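Keeping the Small Museum Open

The town museum at Pukow has 38 registered display cases, a reading room and a single public entrance. For much of the past decade it also had a roof that let in water above the textile gallery. The collection was moved twice, and parts of it spent two winters in a former school at Roussel, where the heating was unreliable and the loan agreements had to be renewed every few months.

The museum reopened in May. Its governing body has chosen a modest programme: longer hours, fewer temporary exhibitions and a complete review of the catalogue. The last of these has taken up most of the staff's time. Many entries were written by hand before the war and give little more than a donor's surname and the word 'cloth' or 'tool'. Each object must now be matched to its entry, measured and given a location that will remain valid.

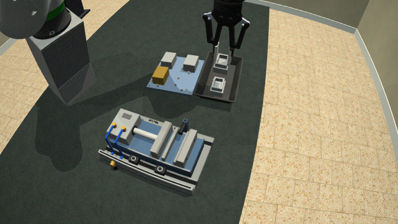
Solange Maillard takes a less patient view of the review, and has written to the museum to say that a catalogue can wait while schools in the district still have no regular visits. Her letter asks that two mornings a week be set aside for pupils before any further money is spent on records.

The museum's reply accepts the first point in part. School visits will resume in the autumn, with one morning reserved each week and a second under consideration. It does not accept that the records should be put off. Insurers and lending institutions require an accurate list, and the museum was refused a loan of early maps because it could not supply one.

Money remains the principal difficulty. The municipal grant covers salaries and heating but leaves little for conservation. Admission is free to residents, and the governing body wishes to keep it so. Florian Delorme, the director, has proposed a small charge for evening lectures. The first of these, given by Raimonds Kairys on river trade and the old customs house, drew an audience of 61 – more than the reading room was built to hold.

Later lectures have been moved to the main hall, where the acoustics are poor but there is room for latecomers. The series continues until the spring, with doors opening at half past six.
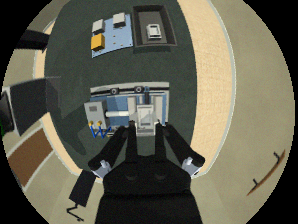

Will residents have to pay to see the permanent collection? Admission for residents stays free under the present plan, and only the evening lectures will carry a charge.

The textile gallery will be the last to return to full use. Its cases have been cleaned and their seals replaced, but the more delicate pieces are to be shown in rotation, with 26 on view at any time and the others kept in dark storage. Mireille Jacquet, who oversees the textiles, expects the first group to be in place before the autumn visits begin.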